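**Quilted mattress pad, no elastic – how do you keep a sheet on it?**

**girnley_flats**
Moved in June and bought a quilted pad to go over the mattress. It's the kind with no skirt and no corner straps, it just lies there. By morning the sheet has crept down and the pad has gone with it. I've tried tucking the sheet under the pad, tucking both under the mattress, and using a fitted sheet one size down. The fitted one pops off at the head end. What are people doing?

**Remo Kuster**
Straps. The ones that run corner to corner underneath. I bought a set of Pluter ones and they've held up so far. Lift the mattress, clip the pad, then put the sheet on separately.

**tansy56**
I don't like straps. They pull the corners in and the quilting bunches up, and then you feel the ridge under your shoulder. A flat sheet big enough to tuck in a full hand's width on each side does the same job. Most sheets sold as a set are too small once you add a pad.

**Remo Kuster**
They only bunch if you set them too tight. Leave some slack.

**girnley_flats**
How thick is too thick for the flat sheet method? Mine is a thin pad.

**oldlinen**
Thin is fine. We've used thin ones for years, cotton top, and I do the bed the same way every time. Pad first, smoothed from the middle out. Then the white cloth, and I lift it and let it drop again before pulling any edges. If you pull one side straight away you drag the pad along with it.

Ours is the cream one with 福 all over it in different colors, plus dragons. My mother-in-law picked it. You can hardly see the quilting from across the room but the stitching gives it a bit of grip.

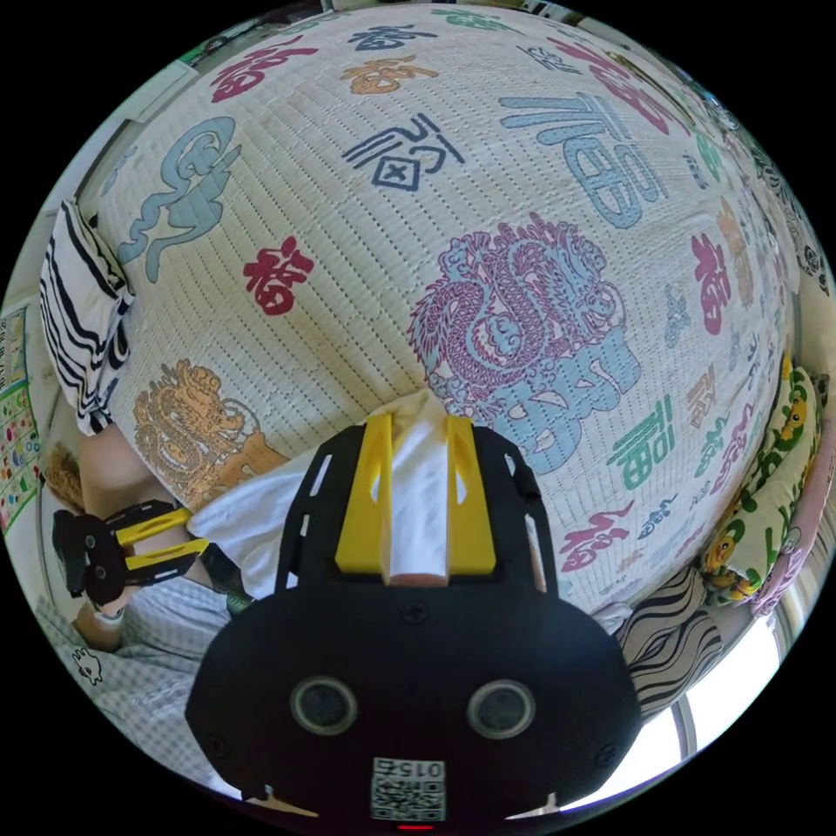
tansy56 agreed with lifting before pulling, but said the stitching makes very little difference and what matters is the fabric on the back. A slick polyester back will slide on any mattress, quilted or not.

**oldlinen**
OK, the back matters more, I'll give you that. Mine is cotton on both sides. I had a Jilolley with a shiny back before and it ended up on the floor most nights.

**girnley_flats**
Just checked and mine is shiny underneath. So that's probably it.

**Remo Kuster**
Then get the straps, or put a piece of rug gripper under it. The open mesh kind. Cut it 2 inches short on all sides so it doesn't show.

**tansy56**
Please don't put rug gripper in a bed. It sheds little crumbs after a while and it can stick to the mattress cover. An old flannel sheet between the mattress and the pad works better and you can wash it.

**Remo Kuster**
Mine hasn't shed anything.

**vanek_fan**
Flannel gets my vote too. Also, when did you last wash the pad? New ones have a finish on them and they slide less after a couple of washes. I have a Vaněk pad and it was terrible the first month. Wash it alone on cool, dry it flat if you have the space – mine went lumpy in the dryer.

**girnley_flats**
Never washed it. I'll do that first, then try the flannel. If that doesn't work I'll buy straps and leave them slack.

**oldlinen**
Measure it before you wash it. Cotton filling shrinks some and you'll want to know if it still reaches the edges.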